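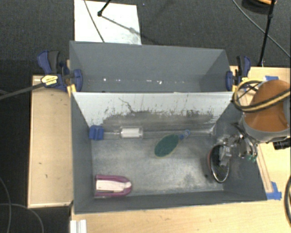

Small Stock and Where It Sleeps
Notes for the second meeting, Running a Little Shop
Manee Wannasri

Welcome back, everyone, and thank you for the lovely turnout last time (I had to borrow chairs from the pottery room!). We ran out of evening before we got to storage, so I've put most of it down on paper and we'll use our time together for your own shops and your own muddles.

When I opened Plimberg I had 149 different things for sale and a back room the size of a generous closet. I knew where everything was, or I thought I did, and then in May I did my first proper stock check and found two boxes of nail brushes I had already reordered. That was money sitting on a shelf doing nothing, and it's the reason I care so much about this subject.

Words we'll be using

Pick location: the spot you go to when a customer wants one of something. It should be easy to reach and easy to see into.

Reserve: the rest of the same item, kept higher up, farther back, or in the garage if your family will put up with it.

Mixed bin: one bin holding several different items. Some teachers will tell you never to do this. I do it all the time with slow sellers, and my only rule is that the items in it must look nothing alike. Two shades of the same soap in one bin will get mixed up sooner or later, usually on a busy afternoon.

Reorder point: the number left on the shelf when you place the next order. Work it out from how many you sell in a week and how many weeks the supplier takes, then add a cushion.

A worked case

Riviere sells a hand cream at 60 jars a week, and the supplier takes 2 weeks. That's 120 jars gone before the delivery comes. The owner likes a cushion of 35, so the reorder point is 155. Write the number on the shelf label, in pencil, and change it when the season changes — mine goes up a good deal before the holidays.

Now compare Stakstead, which sells four garden lanterns in a good month. A formula won't help much there. Order when you're down to the last pair and get on with your day.

Before next time

Pick one shelf in your own shop, just one, and write down everything on it, how many you have, and when you last sold one. Bring the list even if it's embarrassing. Mine was.

Reading: the Poner handout, first half only. The part on barcodes can wait until we've done labels.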